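Section 4: Running the Mixed-Item Bin Cell on Your Shift

Nerano cell, Nurkidcombe returns floor. Written by Comfort Kyei, returns lead. Replaces the March sheet - throw the old one out.

Who this is for

Anyone who used to sort returns by hand at the Pilkington benches and now minds the arm. You don't need to program it. Setup and teaching are in Section 3, Jarnis does those.

What changes for you

Old way: tip the tote, pick through it, scan, drop. You now load the bin, watch the picks, clear what it can't get, sign the log. Less bending. More standing and looking, so take the stool. Your scan target is gone. Do not let anybody hold you to the old 300 a shift, that number was for hands.

The cell has its own target, 805 picks. It belongs to the cell, not to you. If it stops at 696 because the totes were bad, write "bad totes" and go home.

4.1 Before you start

1. Read the last page of the log. If the previous shift wrote HOLD, don't start. Find the lead.

2. Vest on, sleeves tight, lanyard off. Badge goes in your pocket.

3. Check the bin is clamped. Push the rim with your palm. If it moves, tighten and push again.

4. Look over the cables along the arm with the power off. Anything pinched or rubbed through, tag it and call Jarnis. No tape.

5. Reset the pick counter to zero. Everyone forgets this one.

CAUTION: Never reach into the bin while the green lamp is on. Paused is not off. Press STOP, wait for the lamp to go out, then reach.

4.2 Loading

1. STOP pressed, lamp out.

2. Tip one tote in. One. Two totes make a heap and the arm pushes things about without picking them up.

3. Spread by hand so items lie on the floor of the bin. Mixed is fine - toys, brushes, small blocks, hard and soft together. Things touching is fine too, on top of each other is not.

4. Pull out anything on the No list: glass, loose batteries, open liquids, anything over 3000 grams.

5. Step back behind the yellow line, release STOP, press START.

Give it one full pick before you walk off. Stay where you can see both the bin and the tool.

A load should look like this one: a long blue hairbrush lying across the floor next to a light green piece, a small red-orange block by the front wall, the dark lumpy toy-like item and the reddish-pink item back in the corner, and bare metal showing between most of it. Keep an eye on pieces behind the gripper, like the yellow one. They are easy to miss from where you stand.

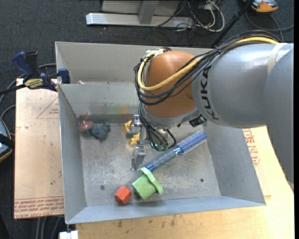
4.3 While it runs

1. Watch for three misses on the same item. The cell will keep trying untill you stop it.

2. On the third miss, STOP, lamp out, take the item out, put it in the hand tote. Don't turn it round and put it back, we tried that all spring and it only eats time.

3. Corner items are slow. Slide them toward the middle next time you have the lamp out anyway. Don't stop just for that.

4. Odd noise, smell, or the arm jerks: STOP and call. No restart to "see if it does it again".

NOTE: You can stop the cell any time, for any reason. No form, no talk with the lead after. This was agreed before the cell came in and it still stands.

4.4 Hand tote

Hand tote goes to the Pilkington bench, which stays staffed on every shift. Bench work rotates with cell work, swap at break. If you've been on the cell two turns in a row say so, the rota gets copied wrong sometimes.

Long thin things and soft things fill the hand tote fastest. Write down what they were. Jarnis uses the list when they change the pick settings, so "misc" is no use to them.

4.5 End of shift

1. STOP, lamp out, key to the hook.

2. Empty the bin completely. Run a hand along the corners, small blocks hide there.

3. Wipe the floor of the bin, dry cloth only. Scratches are okay. Sharp edges are not, tag them.

4. Log: pick count, number of stops, what went in the hand tote, anything that felt wrong even if it kept runing.

5. Hand over at the cell, face to face. If the next person is late, write HOLD and leave the key with the lead.

Faults and lamp codes are in Section 5.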